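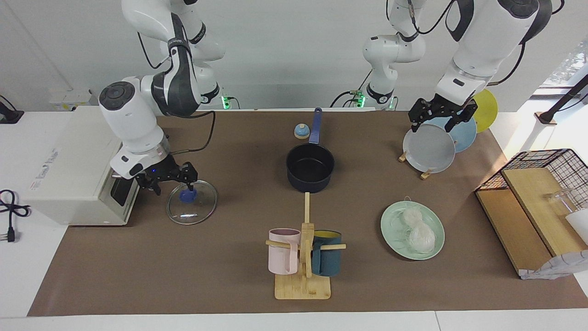 **Figure 2.** Tabletop with a glass pot lid, a saucepan, a plate rack and a mug tree.

### 4.2 Where does the lid go?

I'll admit I came into this study thinking plates would be the interesting part. They weren't! Plates are easy. Almost every household that Ngọc Lương and I visited in Drokanstead had one place for plates, and everybody in the house could point to it without stopping to think. Lids were another story. Of the 1,385 diary entries we collected, a surprising share of the grumpy ones had a lid in them somewhere (under the sink, behind the flour, on top of the fridge, and in one memorable entry from January, in the bathroom).

Look at Figure 2 and you'll get a feel for the problem. The three plates stand upright in a wooden rack, gray, light blue and yellow, and the mugs have a tree. The saucepan sits flat on its own bottom. Now try to say where the glass lid belongs. You could put it on the pan, sure, but a lot of our households stack their pans, and a lid with a knob on it puts an end to stacking pretty fast. You could lean it in with the plates, and people do this all the time, though the knob pushes the next plate over. One man in Vedau told me he'd given up and kept his lids in a drawer "like sleeping bats," and I've been using that phrase ever since.

So we started sorting items by what I call *home strength*, meaning how well the members of one household agree on where a thing lives. We asked each person separately, then compared answers. We used a scale from 0 to 50, which Idris Lloyd thinks is too fine (he wanted 9 steps and we argued over it for most of a spring). Plates and mugs came out high nearly everywhere. Lids came out low, even in kitchens that were otherwise very tidy, and they stayed low in homes that had bought a special lid holder.

That last bit bothered me, so I went back to the interviews. People with a holder liked it, but they tended to buy it for one size of lid and then own several. The bigger lids drifted off to wherever there was room, and the little ones slid around in the holder until somebody got annoyed and moved them. Small countertop things, a bell or a timer or the odd clip, drifted in much the same way, only with less complaining. We come back to those in Section 5, along with the Juntunen kitchens, where open shelving changes the picture quite a bit.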